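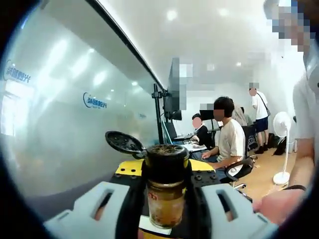

How to Carry Out a Yearly Check of Dry Goods in a Shared Kitchen

Published by the Jastura Housing Association, Resident Guidance Section
Last reviewed: Nov 7, 2025

Purpose of this guide

This guide sets out the procedure for checking dry goods kept in shared kitchens. It applies to flour, rice, pulses, sugar, salt, tea, coffee, dried herbs and spices. It does not apply to fresh or frozen food, which is covered in a separate guide.

The check should be carried out once a year, preferably in June, when warmer weather makes insects in stored food more likely. Kitchens used by more than 900 residents in total are covered by this procedure, and each kitchen should allow one full morning for the work.

Before you begin

Give residents at least one week's notice. The notice should state the date of the check and ask residents to put their name on anything they wish to keep. Goods without a name are treated as shared.

You will need a supply of plain labels, a waterproof pen, clean cloths, washing-up liquid, a vacuum cleaner with a narrow nozzle, two large boxes and a kitchen stock sheet. Stock sheets may be collected from the Fidiveck office or the Pekov Road reception during opening hours. Please do not use sheets left over from earlier years. The columns have changed.

Step 1. Empty one cupboard at a time

Take everything out of a single cupboard and place it on a clean worktop. Do not empty a second cupboard until the first has been finished. Where space is short, begin with the top shelf and work downwards.

Step 2. Read the dates

Two kinds of date are found on packaged food. A "use by" date concerns safety, and food past this date must be thrown away. A "best before" date concerns quality, and dry food may still be fit to eat after it, provided that it has been stored properly.

Where goods have been moved out of their original packet and no date was copied across, write today's date on a label together with the words "date unknown". Anything still carrying such a label at the next yearly check should be discarded.

Step 3. Look and smell

Open each container in good light. Signs of insects include fine webbing, small holes in paper packets and movement in the food itself. If any of these is found, seal the packet in a bag and take it to the outside bin at once. Neighbouring packets must then be examined with particular care, including those which have not been opened.

Ground spices lose their strength well before they become unsafe. Rub a small amount between the fingers. If there is little or no smell, the spice may be replaced. Whole spices keep for longer, and the same test may be used after crushing a few seeds.

Spices and salt that have formed lumps have taken in moisture. Soft lumps may be broken up with a dry fork. If there is mould or a musty smell, discard the contents. Residents are asked not to shake jars directly over a steaming pan, as steam enters through the holes in the lid. Tip the amount needed into a spoon first.

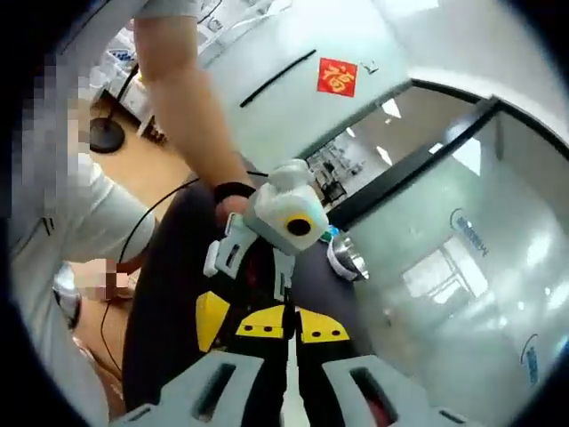 Step 4. Clean the cupboard

Vacuum the corners, the shelf edges and the holes for the shelf pegs. Wipe all surfaces with a cloth wrung out in warm water and washing-up liquid, then leave the doors open until the shelves are fully dry. Scented sprays should not be used inside food cupboards.

Step 5. Return the goods

Place the oldest goods at the front. Keep flour and sugar in closed containers. Spices should be stored away from the cooker and out of direct sunlight. Heavy tins belong on the lowest shelf.

Goods containing nuts, sesame or gluten must keep their original allergy information. If a packet has been emptied into a jar, cut out the relevant panel and tape it to the outside.

Step 6. Complete the stock sheet

Enter the kitchen number, the date and the shared goods remaining. Quantities may be given as full, half or low. Return the sheet to either office within 2 weeks. The stock sheet for Lazaridis House has an additional page for the ground-floor store, which must be signed separately.

Unopened goods which are within date but no longer wanted may be put in the second box and left on the exchange shelf. Opened packets are not accepted.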